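Indoor lemon tree dropping its fruit

Posted by Grgić

I bought a lemon tree from the Claltine garden centre last October and keep it in a south-facing room in Bistow. It flowered well but most of the fruit fell at pea size. The few that are left have turned yellow. Is it my watering, and when do I pick the rest?

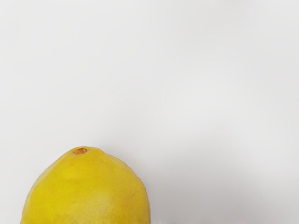 Yellow right up to the stem end.

3 replies

Seul-gi Ok

Losing small fruit is normal. A young tree sets far more than it can carry. What makes it worse is letting the pot dry out and then soaking it — wait until the top inch of compost is dry, water until it runs out of the bottom, then empty the saucer. Keep it away from radiators. Use a winter citrus feed until March, then change to the summer one.

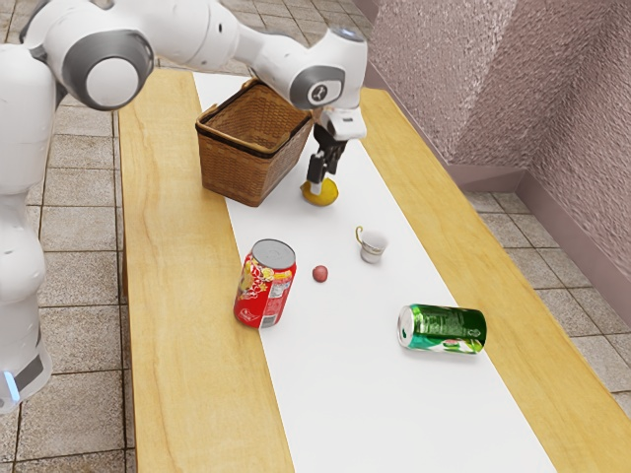
Does tap water harm a lemon tree?

Hard tap water slowly turns the leaves pale between the veins. Use rainwater if you have a butt, and tap water for a week or two if it runs out.

Skallow27

mine dropped all of them, moved it to the porch and it was fine after that. might be the heating

Bistow Allotments

Picking is easier than people think. Lemons don't ripen further once they are off the tree, so go by feel as well as colour: a ready one gives slightly when pressed and has a bit of shine. Snip the stalk with secateurs, as pulling can tear the skin and a torn lemon goes mouldy within days. Handle them one at a time, like the yellow one held between the two black fingers over the table, and keep a basket close by. They last a few weeks in the fridge — longer in a sealed bag.
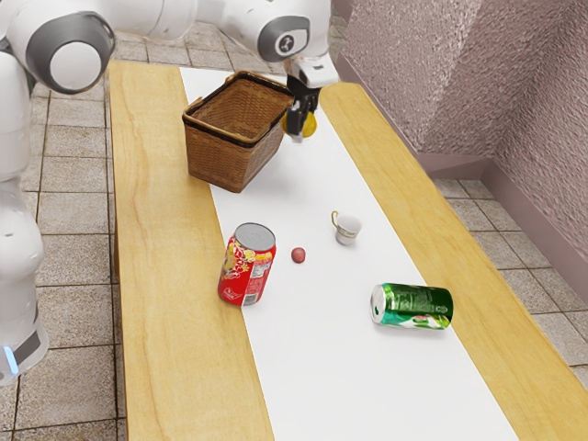

Repotting can wait until spring. Go up one pot size only, with a gritty citrus compost, and leave the top of the roots level with the surface. Cut back any long, weak shoots at the same time. If you want to use the fruit straight away, a lemon as yellow as the one in the gripper there is a good colour to go by. Leave any that are still green at the stalk end for a few more weeks.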